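Storage and Bin Area Walk-Through – May
Trilbridge workshop, back bay. Checked by Athina Kyriakidis, comments typed up the same morning. 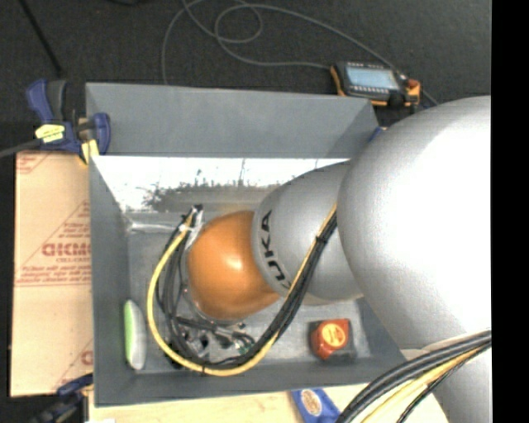
Gray bin, main bay. Floor scuffed, see item 2.

1. Bin sides
OK. Wide, sloping and a nice matte gray that makes marks easy to spot. I ran a gloved hand over all four top edges and found no burrs. So pleased with these!

2. Bin floor
OK, with a comment. The scuffing is surface wear only, and I couldn't catch a fingernail on any of it. Please look again next month and note any scuff that has turned into a groove.

3. Corner clamp
OK. Tight by hand, no play when I leaned on the panel. Thanasis Tsoukalas retightened it in the spring and it has held beautifully.

4. Cables over the bin
OK. The yellow one makes a big loop low in the bin, so check the outer jacket all the way round, especially at the bottom of the U. Ties in place. The whitish wrapping at the connector is worth a close look every time – report it if an end starts to lift.

5. Bin contents
Nothing over the fill line, please. Our limit is 100 parts to a load, and the small Hesis castings go in first.

6. Floor around the bin
Needs action. Walkway tape has worn through by the Fanmont rack. New roll ordered, Thanasis to lay it. Great to see the walkway itself so clear, though!

7. Lighting
OK. Bright enough to read a parts label at the bin edge. One tube by the door flickers – swap it when the ladder is out.

8. Labels and load sign
Needs action. The 2,000 lb sign on the rack has faded. Reprint in the larger type, which everyone loved on the Spanos shelves.

Open from last time: first aid cabinet restocked, closed. Broom hooks still missing, carried over.

Signed: A. Kyriakidis
Copy to: T. Tsoukalas, bay folder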